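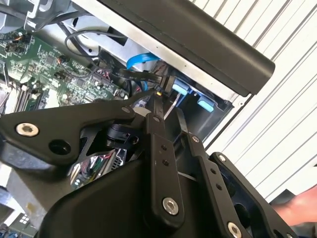
Tài Hầu wrote in after last month's page to say that the old family desktop had started roaring like a hair dryer every time someone opened a browser, and was it safe to go in there with a vacuum cleaner? Please leave the vacuum in the closet, Tài! The hose and brush can build up static, and they're very good at swallowing little screws too. You can do a lovely job with a can of air, a soft paintbrush and a free evening, and I've been cleaning out old towers that way since my kids were in grade school.

Shut the computer down properly first, turn off the switch at the back if it has one, and pull the power cord out. Then press the front power button and hold it in for a slow count of 5. Carry the whole thing out to the garage or the porch if you can (dust goes everywhere, and I do mean everywhere, I once found it in the butter dish) and set it on an old towel so the case doesn't get scratched.

Touch a bare metal part of the case before you reach inside, and again whenever you've wandered off for coffee and come back. Wool sweaters stay in the drawer for this job.

Before you unplug anything at all, take a picture with your phone. Those little plugs with the red and black and yellow wires all look alike once they're out, and on some boards the header labels are printed so small that I need my reading glasses and a flashlight. Take more pictures than you think you want. If a plug is snug, pull on the plastic body and never on the wires. 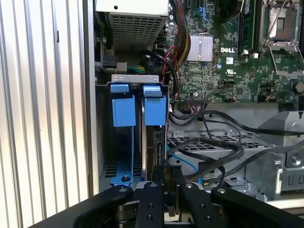
The power supply is usually where I begin, with short puffs across the grille and the can held upright. Don't open that box up, ever - it can hold a charge long after the cord is out. From there I move on to the heatsink, going along the fins in the same direction they run, and loosening the stubborn fluff with the paintbrush. If there's a fan in the way, hold the blades still with a finger while you blow, or it will spin like a pinwheel and that's hard on the bearings.

The memory is next. Mostly I just dust around the sticks and leave them seated. If you do take one out, open the latches gently, hold it by the edges, and listen for the click when it goes back in. As for the processor socket, if yours is ever open, keep the brush and your fingers well away from it. Those contacts bend if you so much as look at them.

For the screws I use a Pirkard tray, the kind with a magnet underneath, but a muffin tin does nicely. Đạt Lò uses an egg carton and writes on the lid with a marker, and I've half a mind to switch.

Check that no cable is resting against a fan before the side panel goes back on, and wipe the outside with a barely damp cloth. I do ours every June, and again after Christmas if the dog has been sleeping next to it.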